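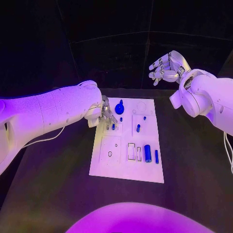 Peg board, left arm on duty, right arm waving at no one.

Apr 10, 2022

I have now spent most of two months teaching a machine to do something my nephew got bored of before he could talk. The blue pegs go in the holes. The big blue cylinder goes wherever the big blue cylinder goes. Then I put everything back and we do it again.

The target is 800 good examples. As of last night we have 558, and I would like it on record that the word "good" is doing a lot of work there. An example counts if the part gets picked up, moved and put down without a long pause in the middle where the person driving (me) forgets which hand is which. Back in February I was throwing away almost 11 tries for every one I kept. Yaneth Puma, who started after me and is better at this, looked through my early recordings and asked if I'd been eating lunch during them. I had, for one.

The small pegs are the worst. You come down over them with the left gripper, you are sure you're lined up, and the fingers close on nothing. You can't fudge it either, because the model learns whatever you do. For a while ours had a nervous little dip before every grasp, and we all knew where it got that from. Those recordings are gone now and so is some of my pride.

The purple lights were Yaneth's idea. We had been recording everything under the same plain white, and the first version of the model fell to pieces as soon as someone at Rernthorpe opened a door. So now we change the color every batch – purple, green, a sort of sick yellow – and I come home seeing everything in the opposite shade. My kitchen was very lime on the night of the purple batch.

We also keep moving the parts between tries, which I do by hand, badly, trying to be random. I am not random. I like to leave the thick cylinder and the thin one side by side, like an old couple at a bus stop. Yaneth has written me a list of starting positions and I'm supposed to follow it from the next batch on. Green again, I think.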